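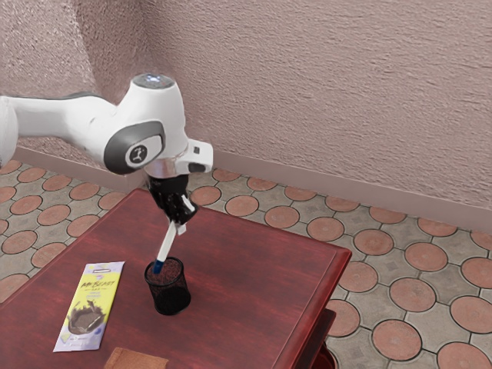
Fig. 2. White pen with a blue tip section, over a dark red table.

Section 4. Labeling and logging your filters

The Stilmont under-sink unit ships with a sheet of blank labels and a log card. Use them. The reminder light on the faucet base counts days and has no idea how much water has gone through, so treat it as a hint at best.

1. Shut off the cold supply valve and open the faucet until the flow stops.

2. Write the install date on the label before you stick it on. A date written on a curved housing is hard to read a year later.

3. Press the label on the side that faces the cabinet door. The printed diagram on the box shows it facing the wall — ignore that.

4. Copy the same date to the log card, along with the reading from your water meter if you have one.

5. Open the supply valve a quarter turn and check both fittings. Wait 2 minutes, then open it fully.

6. Run the faucet and throw out the first 24 cups.

NOTE: The carton says a cartridge lasts 1460 gallons. That number came from clean test water. If your water leaves scale on the kettle, plan on less and write down when the flow starts to drop. Your own card will tell you more than the carton does.

NOTE: Clusau cartridges fit the same housing and are sold as "lifetime" filters. We have yet to see one that earned the word. Log them like any other.

CAUTION: Do not use this unit on a hot water line. Shut the supply and replace the housing if you find a crack, however small. Sealant tape on the outside of a crack will not hold, whatever the package claims.

CAUTION: Keep line pressure under 100 psi. If you don't know your pressure, measure it before you go on to Section 5.

Text revised 2026-08-30 by Kanokwan Chuensuk.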